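# Folding towels on the bed vs a table — and how do you stop them going flat?

**marrowfat_jo**

Right, I've reached the stage of life where I have opinions about towels. I do all my folding on the bed, one at a time, and mine look a mess the minute they go in the cupboard. Mustard with navy and white stripes, so every wonky fold shows.

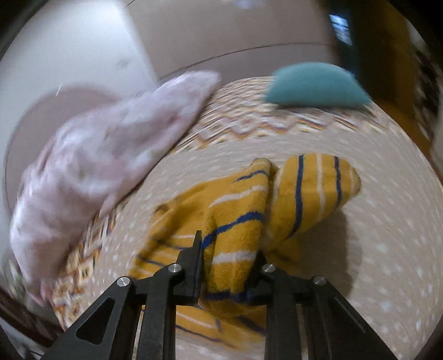
**pegbag**

Stripes are a pain, I'll give you that, but they're also a free ruler. Fold along them and you can't go wrong. Long edges together first, then in half, then thirds. I've done it that way for years and my airing cupboard looks like a shop.

**Tilda_in_the_wash**

Thirds lengthways first, surely?? If you go in half first you get that fat lump at the fold and the pile leans over. Mine used to topple every time someone took one from the middle.

**pegbag**

Mine don't lean. Maybe you've got thicker towels than me.

**marrowfat_jo**

Tried both tonight. Thirds first is neater but then they're too long for my shelf, which is only 30 cm deep. So half first it is, unless I roll them?

**oldbiscuit**

Roll them! I moved to rolling when we got the narrow Flidard unit in the bathroom and I'd never go back. You can see every towel, you pull one out and the rest stay put. Lay it flat, fold it in half lengthways, roll from the short end and push the loose end to the bottom of the stack.

**Tilda_in_the_wash**

Rolling takes up loads more space though. I had 14 bath towels rolled in a cupboard at the old house and couldn't shut the door. Folded, they went in with room for the pillowcases.

**oldbiscuit**

Why on earth did you have 14 bath towels

**Tilda_in_the_wash**

Three teenagers — next question.

**kettle_and_cloth**

Going back to the title, I think the bed is the problem more than the method. It gives under your hands, so you never get a proper edge, and if you've got a patterned sheet on you lose sight of where the corners are. I use the kitchen table, wiped and dried first. My back prefers it as well, our bed is really low.

**marrowfat_jo**

Our table is permanently covered in homework and post so that's a non-starter! The bed is the only big clear surface in the house. I might try an old board on top of it.

**pegbag**

The bed's fine. Give the towel a good hard shake before you put it down, hold it by two corners and let it drop flat. Most people skip the shake and then wonder why it's all bunched up.

**kettle_and_cloth**

We'll have to disagree on that one, I shake mine too and they still come out squiffy on a mattress.

**fennelandco**

Nobody's answered the flat bit. Are you using fabric softener? I stopped completely and ours came back to life after a few washes. I put 200 ml of white vinegar in the softener drawer now and then. Check your machine's manual first, some makers say not to. Mine's an old Esside and it hasn't complained so far.

**oldbiscuit**

Not convinced by vinegar. We tried it for a whole winter and all I noticed was the utility room smelling of chips. Less powder made more of a difference here, I'd been putting in twice what the box said.

**marrowfat_jo**

Guilty on the softener, I love the smell :( Will go without for a month and see. I also cram the drum full, which probably doesn't help.

**fennelandco**

It really doesn't. I do 2 loads now where I used to do one, and they come out so much fluffier. Shake them again halfway through drying if you've got the patience.

**Tilda_in_the_wash**

And put the clean ones at the bottom of the pile so you're not using the same ones over and over. The top ones at ours were threadbare and the ones underneath still had the creases from the packet.

**marrowfat_jo**

Oh that's exactly us. OK, going to empty the whole shelf tomorrow and start again. Half first, clean ones underneath, no softener. Will report back about the board.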